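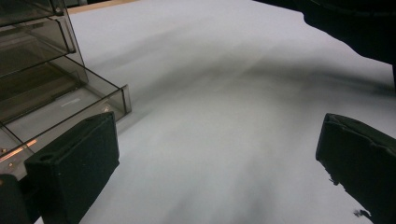 El organizador de cajones gris translúcido, con la bandeja inferior abierta y una etiqueta blanca dentro.

Acta de la reunión del taller de encuadernación y papel Rirkora
Julio de 2021
Lugar: sala grande del local de Stindcombe

Asistentes: Lai-ching Lui (modera), Solomiia Semeniuk (toma el acta), Tatsuya Honda, So-ying Yen.
Excusa su ausencia: Ashton Pryor, que envió sus comentarios por escrito.

1. Acta anterior
Se aprueba con una corrección de Tatsuya: el papel verjurado que faltaba en el inventario de febrero era el crema, no el marfil. Queda anotado.

2. Organizadores para el material pequeño
Fue el punto más largo de la tarde y también el más animado. Lai-ching propone que todo el material pequeño (agujas, plegaderas, hilo encerado, remaches, esquinas metálicas) pase a los organizadores translúcidos de cajones. ¡Por fin vamos a dejar de abrir cajas de galletas para ver qué hay dentro! So-ying cuenta que en su casa lleva ya un tiempo guardando así los hilos y que está encantada: de un vistazo sabe si le queda negro o no.

Tatsuya pregunta si el tono ahumado no será demasiado oscuro para las piezas menudas. Se comenta que con la luz de la ventana se ve bien, pero que por la noche, con la lámpara del rincón, cuesta bastante más. Se acuerda poner una etiqueta en cada bandeja y seguir con el tono gris, que a todos nos gusta mucho.

Ashton, en su nota, pide que las bandejas abiertas se reserven para lo que se usa en cada sesión y que los remaches vayan siempre en cajón cerrado. Todos de acuerdo.

Se aprueba comprar 6 organizadores más en Tseng. Solomiia se encarga del pedido y de preguntar si venden bandejas sueltas.

3. Etiquetas
Hubo debate, y del bueno. So-ying trajo muestras hechas con recortes de cartulina blanca, escritas a lápiz, y quedaron preciosas. Tatsuya prefiere adhesivas para que no se muevan dentro de la bandeja. Lai-ching recuerda que las adhesivas del armario viejo dejaron una marca que todavía estamos frotando.
Acuerdo: etiquetas sueltas de cartulina durante el verano y se revisa después. So-ying prepara 50, todas del mismo tamaño, con las esquinas redondeadas si le da tiempo.

4. Superficie de trabajo
Lai-ching insiste en que la mesa se cubra de blanco siempre que se clasifique material. Se distinguen mucho mejor las agujas y los restos de hilo, y de paso se protege la madera. Tatsuya ofrece los pliegos grandes que le sobraron del encargo de Broltport, ¡muchísimas gracias! Se guardarán planos en la estantería de abajo. Por favor, nada de enrollarlos.

Ashton sugiere cambiar de sitio la lámpara para que no haga tanta sombra sobre la mesa. Se probará el día de la clasificación.

5. Jornada de clasificación
Se hará una mañana entera antes de cerrar por vacaciones. Reparto:
- Tatsuya y So-ying: agujas, hilos y plegaderas.
- Lai-ching: herrajes y remaches.
- Ashton: tipos sueltos y letras de latón, si confirma.
- Solomiia: lista final y copia para la carpeta de la entrada.
Lai-ching traerá empanadas. Constan en acta los aplausos.

6. Cuentas
El saldo del fondo de materiales es de 998 euros. De ahí saldrán los organizadores y la cartulina. Quedan pendientes de cobro 34 euros del cursillo de cosido japonés; Solomiia escribirá a la persona que falta.

7. Ruegos y preguntas
So-ying pregunta si se puede abrir la sala una tarde más al mes para quienes están terminando sus cuadernos. A todos nos parece una idea estupenda. Lai-ching consultará el horario del local.
Tatsuya pide que se devuelva la cizalla pequeña a su estante. Quien la tenga, que la traiga a la jornada.

Tareas pendientes
Solomiia: pedido a Tseng y mensaje sobre el cobro.
So-ying: etiquetas.
Tatsuya: traer los pliegos.
Lai-ching: horario de la sala y aviso a Ashton de lo acordado.

Acta redactada por Solomiia Semeniuk. Las correcciones se pueden enviar hasta la próxima reunión.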